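# Bench notes: choosing and setting up a gripper for PC teardown work

Collected by Sorin Stojanovska, with corrections from Slavica Radonjić. Last revised 24 Jan 2023.

These tips assume a small bench cell with one or two arms, a slotted table and used desktop towers as test pieces. Most apply to any job where the part sits inside a box and the walls get in the way.

## Before mounting anything

- Check the payload with the camera, bracket and cable attached. The catalog number for the arm leaves all three out.
- Measure the gripper at full opening. A wide two-finger unit may need more side clearance than the part it is picking up.
- Run `open`/`close` from the controller with the arm parked. Fix signal problems here.
- Lay the tower on its side and clamp it at two corners. An unclamped case slides when a latch is pulled, and the taught points are then wrong.

## Fingers

We compared two sets on the same arm: the stock flat fingers and a narrow set cut for us by Trajkovski. Each pair did 17 pulls on the same memory module. The flat fingers slipped on 4. The narrow pair slipped on none but left a mark on the plastic clip at the default force setting, so turn the force down before the first run and bring it up in small steps.

Rubber pads help on smooth metal. They are a nuisance near cables, which they catch and drag.

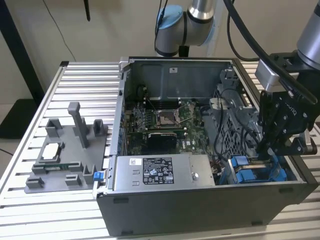

Reach is the first thing to compare between grippers. A tool that works well over an open tray can be useless inside a case, where the walls limit the angle of the wrist. Test it at the worst spot first. On this tower that is the corner with the blue drive carriers, where the fingers have to come down beside the drive cage and the black cables looped across it. Approach straight down and stop short of the tabs, then close the last distance at low speed. Tie loose cables back if the job allows it; if not, teach a second approach from the other side.

## Cameras

A wrist camera gives the better close view but loses the part once the fingers are near it. A fixed camera keeps the whole case in sight and can't see down behind the power supply. We use the fixed one to find the case and the wrist one to find the part. Recalibrate after any collision — even a light one.

Set exposure by hand. Bare metal fools the automatic setting.

## Controllers

The Skiren box was easier to program. The Clondov box held its timing better with two arms connected. Cycle counts before the first fault, same routine on both:

| Controller | Cycles |
|---|---|
| Skiren | 2,000 |
| Clondov | 2,333 |

The Skiren fault was a loose connector, so don't read much into the gap. (Slavica wants the test repeated with the Todbridge cable set before we buy a second unit.)

## Small things

- Leave slack in the gripper cable for a full wrist turn, then check it at both ends of travel.
- Pick up bare CPUs by the edges only, and never over an open socket.
- Retighten the finger screws at the start of each session.
- Save the taught points under a new name each time the fingers are changed.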